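Chapter 4
Learning to Pick Things Up in Rooms That Do Not Exist

If you have ever reached for a bowl in the dark and found it first time, you already know a good deal about the subject of this chapter, even if you have never written a line of code. Your hand knew where to go because it had reached for so many other bowls before. We would like our robot arm to enjoy the same long history, and the kindest way to give it one (kind to the crockery, too!) is to let it practise in simulation.
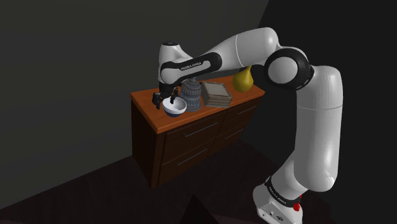

The method we shall follow is called Distora, and it was first tried out at the Loltodholm laboratory. The idea is a homely one. We take a simulated room, shift the furniture a little, dim or brighten the lamps, move the objects along, and ask the arm to try the same task again. In the first study each task was repeated in 64 such rooms, and the arm was then tested in 18 it had never met.

Do keep your notes from Chapter 2 close by, as we shall lean on them when we come to grasp points. Section 4.1 begins with the plainest question of all, namely where the fingers ought to go when the thing to be lifted has a rim.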